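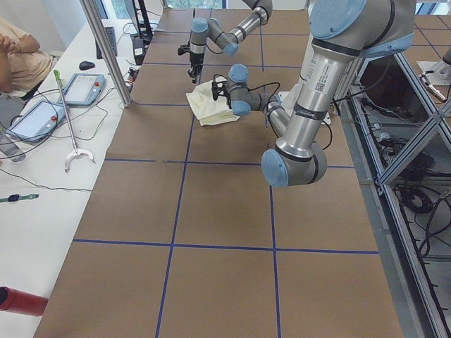 Worktable with brown paper, blue tape and a crumpled cloth.

How to Report a Neglected Dog in Praltport

Residents who believe a dog is being kept without food, water or shelter may file a report with the Plelik Animal Welfare Office. Reports are accepted at any hour. The procedure below took effect on 12/31/20 and replaces the earlier mail-in form.

Step 1. Observe from a public place. Do not enter private property, open a gate or feed the dog. If the animal is in immediate danger — collapsed, bleeding or trapped — call the emergency line at extension 2091 and skip the remaining steps.

Step 2. Write down what you see. Include the street address, the date and time, the weather, and a plain description of the dog. Note whether water is within reach of the chain or pen.

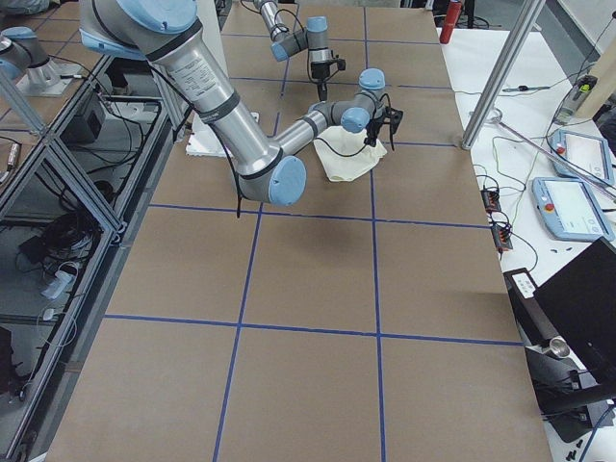
Repeat these notes on at least two separate visits if the situation is not urgent. Entries made on the spot carry more weight than those written from memory.

Step 3. Submit Form 2857. Copies are available at the McIntyre Street counter and at the Witia branch library. Sign the form if you are willing to serve as a witness. Unsigned reports are accepted, but they cannot be used alone to request a warrant.

Step 4. Keep your case number. An officer will visit within nine days and post a notice if the owner is absent. The owner then has 20 days to correct any violation.

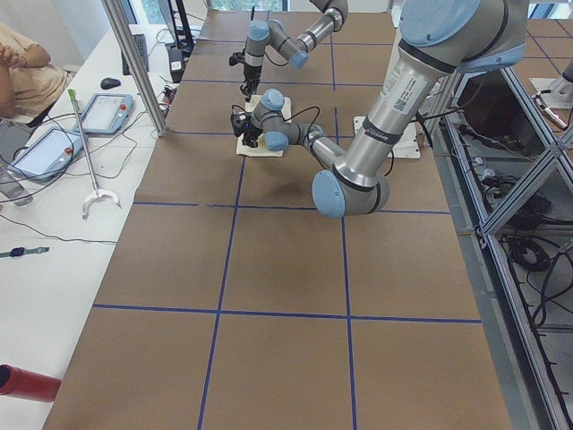

Benedikt Reuter asks that residents not confront the owner during this period, as dogs are sometimes moved before an officer can examine them.

Step 5. If conditions have not improved when the notice expires, call the office with your case number and request a second visit. New notes should be attached to the original file.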